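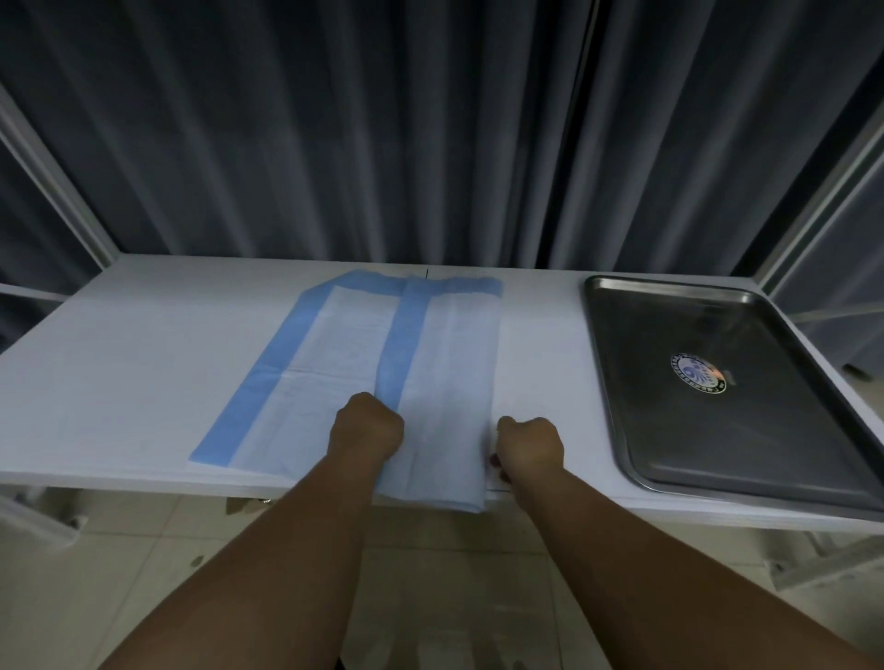
Folding Underpads and Changing the Bin Bag: Two Small Jobs for the Supply Room

When my mother-in-law came to live with us I inherited a great many disposable underpads, and for the first month or so I kept them exactly as they came, in a slippery heap at the bottom of the closet. Every time I pulled one out, three more came with it and opened themselves across the floor. If that sounds familiar, pull up a chair, because a little folding will make your days a good deal easier (and I say this as someone who never folded a fitted sheet properly in her life!).

What you need

A clear table at waist height, a tray or shallow box for the finished pads, and your two hands. My pads are 60 by 90 cm, but the same fold works on the smaller ones. Wipe the table first and let it dry completely.

Folding the pads

Open the pad out flat with the soft, absorbent side facing up and the plastic side against the table. Smooth it from the middle outward with the flat of your hand. The packing creases won't vanish, and they don't need to.

Take the right-hand edge and bring it over toward the middle. Line the border up as well as you can, but don't fuss over it, as these pads are never cut perfectly square. Hold the fold at one end with one fist and run the other down the length of it. I used to use my fingertips for this and they got tired long before the pack was finished.

Now bring the left side over in the same way, so that you have a long strip, and fold that strip in half and then in half again. Press the air out gently before the last fold. If the filling bunches up in one corner, open the whole thing and start over; a lumpy pad is uncomfortable to lie on.

Stack the pads with the closed fold toward you, so you can lift one off with a single hand while the other is busy. I do 40 at a sitting, with the radio on, and that lasts us a good while.

Lining the bucket

Used pads are heavier than you'd think, so the bag matters. I like a drawstring bag in a plain round bucket with a sturdy rim. Shake the bag open, push it right down to the bottom, and fold the top over the rim all the way around. Leave the drawstring where you can find it.
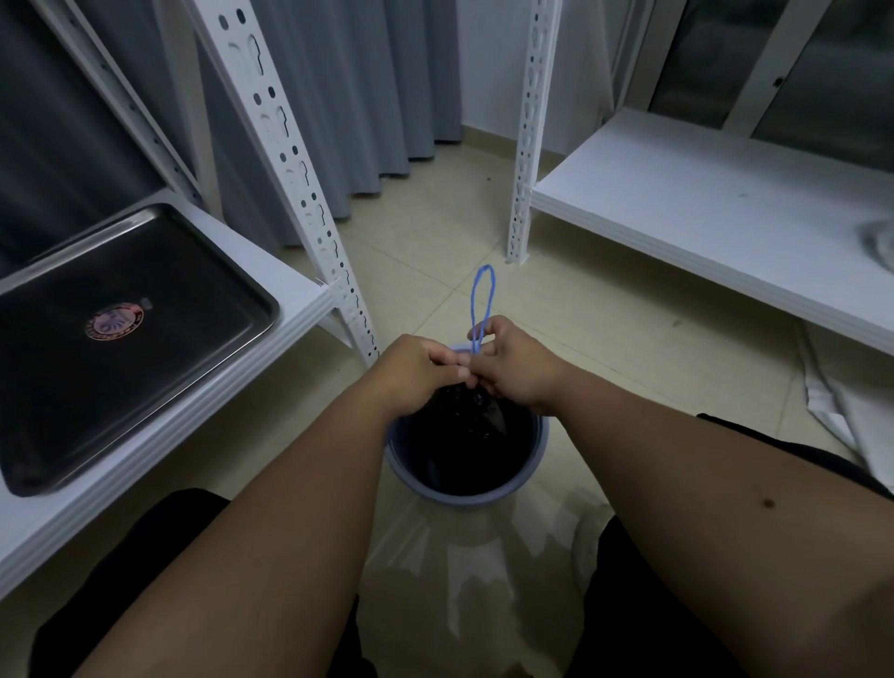 Skarphéðinn Brynjólfsdóttir

When it's time to close up, sit down to it if your back is anything like mine. Gather the top of the bag in toward the middle of the bucket, find the loop of the drawstring, and draw it upward with one hand while the other pinches the plastic together at the base. Go slowly. A fast tug is how strings tear loose, and then you are left tying the bag itself, with nothing much to hold on to.

Once the neck is snug, wrap the loop around it and tuck the end through. Lift the bag straight up, with a hand underneath if it's a full one, and have the next bag ready on the shelf before you carry this one out.

Wash your hands, and wipe down the rim of the bucket before the new bag goes in. I change ours every evening at 8, full or not, and in July and August I do it after lunch as well.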